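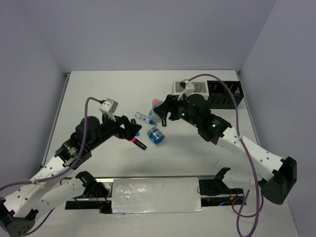 After the May security patch my Torkley T9 loses its USB device whenever I flash anything from the bootloader. fastboot devices lists it, the first small partition writes fine, then the system image dies partway with "FAILED (remote: data transfer failure)". Stock firmware on slot A, unlocked, recovery is Clirov 10. I tried two ports on the same desktop. The cable moves too easily in the phone's socket, so I want strain relief before I blame software. What I have in mind is the way the purple cable is run, with an arch above and then a small white cable tie holding it against the link, so any pull lands on the tie and the connector never sees it. Has anyone rigged something similar for a phone on a bench, and does it change the failure rate at all?
– zahira_tjoa

kh_tuhumury wrote:
Strain relief won't hurt, but that error on the T9 is usually the download buffer. Run fastboot getvar max-download-size and post the result. The May bootloader reports a larger value than it can hold. Force a smaller chunk with the -S option:

fastboot -S 258M flash system system.img

If it completes, the socket is fine.

zahira_tjoa wrote:
getvar returns 0x20000000. With -S 258M the first chunk went through and the second failed. Same error text. Host is Linux, platform-tools from the distribution repository.

kh_tuhumury wrote:
Distribution packages lag. Get the current platform-tools zip from the developer site and run the binary from its own folder so you know which one is being called. Also use a USB 2.0 port or put a 2.0 hub in between.

ckarras wrote:
I disagree with the buffer theory. I have the same phone on the same patch and flashed a full image with no -S at all. Mine had a different problem with the same symptom: the charge circuit renegotiates when the battery is low and the port drops for a moment. Charge it above half and try again before you change tools, cables and hubs all at once. If you change everything together you won't know what fixed it.

kh_tuhumury wrote:
A port drop would show up in dmesg as a disconnect. Failing on the second chunk with the device still listed is not a port drop.

ckarras wrote:
She hasn't said it is still listed after the failure. She said it was listed before.

zahira_tjoa wrote:
Fair. I ran dmesg -w during the next attempt. There is a "USB disconnect" line, then the phone comes back as a new device number. Battery was at 9 percent. I had not looked.

ckarras wrote:
Charge it from the wall, not from the PC.

anjani.h wrote:
Adding a data point from the Janico port, same board as the T9. The low battery check in that bootloader only blocks flashing under a fixed voltage, and the threshold was lowered in May. Older bootloaders refused outright with a clear message. The newer one starts the transfer and lets it fall over. Khairul's -S advice is still correct for the older revision, which is probably why both of you have working results.

kh_tuhumury wrote:
I'm on the older revision, yes. I still would not flash this through a front panel port.

ikhsan_i wrote:
Whatever you do, don't reboot to system between failed attempts. A half-written system partition will boot loop, and on some units the slot gets marked unbootable after enough tries. Stay in fastboot. If you do end up there:

fastboot --set-active=b

then reflash A from recovery.

zahira_tjoa wrote:
Update. Charged from the wall adapter, rear port, same old platform-tools, no -S. Full image wrote on the first attempt and dmesg stayed quiet. It booted on slot A. I then wiggled the plug on purpose with the phone idle in fastboot and did get a disconnect – so the socket is loose as well, and I will tie the cable down regardless.

anjani.h wrote:
Clean the socket first. Lint packed at the back keeps the plug from seating and feels the same as a worn connector. Phone off, wooden toothpick, no metal.

lau_rom_user wrote:
Does the Lau kernel work on the May firmware? The download page says 1/29/19 as the last build.

ikhsan_i wrote:
Wrong thread, but no. Wi-Fi fails to load because the vendor modules don't match. Stay on the stock kernel for now.

ckarras wrote:
Zahira, please put the battery level in your first post so people searching the error find it.

zahira_tjoa wrote:
Will do once the edit button comes back for my account.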